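Soporte > Tienda en línea > Incidencias > 3147

Incidencia 3147 – Druseck, catálogo de menaje
Estado: resuelta
Módulo afectado: exportador de fichas Mugo

Síntoma: desde la actualización de abril, las fichas con texto en chino llegan al portal Fovard con signos de interrogación en el campo «inscripción». El resto de campos se exporta bien. El plato esmaltado de borde verde azulado (inscripción 该吃饭了) reproduce el fallo siempre.

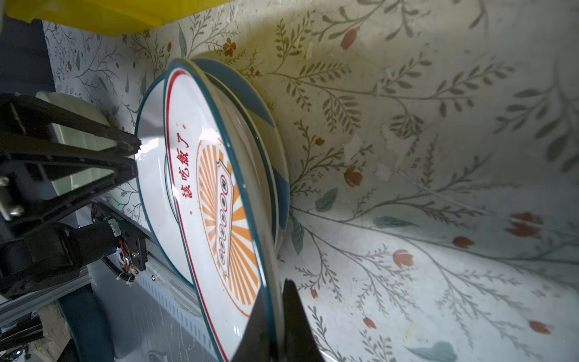
¿En qué punto se pierden los caracteres?
Al escribir el CSV intermedio. La base de datos los guarda en UTF-8, pero el exportador abre el fichero con la codificación regional del servidor.

Pruebas:
09:40 – Exportación manual de 100 fichas. Mismo error.
10:15 – Codificación forzada a UTF-8 en la configuración de Mugo. Texto correcto en el CSV, rechazado por Fovard en la línea 1.
11:05 – Añadida la marca BOM. Importación aceptada.

Relanzado el lote completo, 2251 fichas. Fovard admite 2000 por envío – se divide en dos. Sin errores en el registro.

Pendiente: aplicar el mismo cambio en el servidor de Trerkthorpe.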